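Painting the back bedroom

May 13, 2021

I finished painting the back bedroom last night. It took 8 evenings, and I had planned on two. The room is small, it has one window and a closet, and I have painted rooms before, so I want to write down where the time went while I still remember it.

The old color was a yellow that the previous owners put up. It looked fine in the listing and fine in the morning. After four in the afternoon it made everybody's skin look bad. We lived with it until March, when the bed got moved out for other reasons and I ran out of excuses.

I wanted a gray. I brought home seven sample cards and taped them to the wall next to the window, then moved them to the wall across from the window, where they all looked like different colors. Two of them turned purple after dark. One was so close to the primer that I couldn't see the point of paying for it. I ended up with Trurholm, which the card describes as a soft slate. It has some blue in it, more than I wanted at first. On a cloudy day it is a plain gray and with the lamp on it goes bluer. I bought a sample pot and painted a square on a piece of poster board, and I would do that again. The poster board can go behind the dresser, next to the trim, or flat against the closet door, and you learn more from that than from the card.

The first two evenings were all prep. The previous owners had hung shelves on one wall and patched the holes with something that dried lower than the wall around it. I scraped that out and filled the holes again with regular spackle. Then I sanded, wiped everything down with a damp rag, and found three more holes that I had missed. The baseboards had old drips on them. I sanded those too.

On the third evening I put up painter's tape. I used to skip the tape and cut in by hand, and my hand used to be steadier. The cheap tape pulled a strip of paint off the window trim when I tested it, so I went back to the store for the better kind. That was the end of the third evening.

Primer went on during the fourth. It was a gray tinted primer, which the man at the counter said would help over yellow. I think it did. The yellow was gone after one coat except in the corners, and I went over the corners a second time the next day before starting the real color.
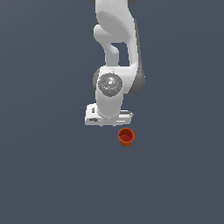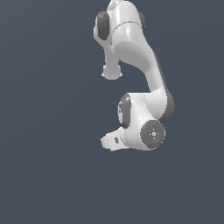
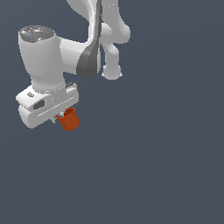
White on slate, three ways.

The first coat of color looked terrible. I knew it would, and it still bothered me enough that I closed the door and didn't look at it until the next day. It dried patchy, with roller marks on the long wall where I had let the edge dry before coming back to it. I had stopped to answer the phone. If you are doing a long wall, do the whole wall and let the phone ring.

For the second coat I bought a better roller cover, the kind with the thicker nap, and a pole. I don't know why I had never used a pole. I had always done the high parts from a stepladder, going up and down and moving it every three feet, with the tray balanced on the top step. With the pole I stood on the floor the whole time and my shoulders hurt less the next day. The coat was more even too, I think because I was putting the same pressure on it from top to bottom.

The trim was the slow part. I used Flollell semi-gloss in plain white for the baseboards, the window, and the closet door. It is thinner than what I am used to and it runs if you load the brush too much. I had runs on the left side of the window frame that I had to sand off once they were dry. The closet door has six panels, and every panel has an inside edge that collects paint. I did the panels first, then the crosspieces, then the sides. I gave it a day and did it again.

I bought one gallon of wall color and it was enough for two coats with a little left over. I poured the rest into a glass jar with a tight lid, wrote the room and the name of the color on a piece of tape, and put it in the basement. The other cans down there have no labels and I can't match any of them to a room. One of them might be the yellow.

A few other things for next time. Take the outlet covers off before you start, and put the screws in a bag. I put mine on the windowsill and lost one. Wash the brush the same night even if you are tired. I left one wrapped in plastic for two days, which people say is fine, and it was stiff near the handle when I opened it. Paint the inside of the closet first, when you still have patience, or decide that you aren't going to paint it at all. I decided that on the seventh evening. It is still yellow in there and I only see it when I get a coat out.

Pull the tape while the last coat is still a little soft. I waited until morning on one side of the room and it tore the edge in two places. I fixed both with a small artist's brush and you have to get down on the floor to find them.

The smell was mostly gone after a night with the window open and a fan in the doorway. The bed goes back in this weekend. I haven't decided on curtains. The old ones were picked to go with the yellow and they look wrong now, so at the moment there is a sheet tacked over the window. The hallway is next, and it has the same yellow and a lot more doors, so I may wait until fall for that one.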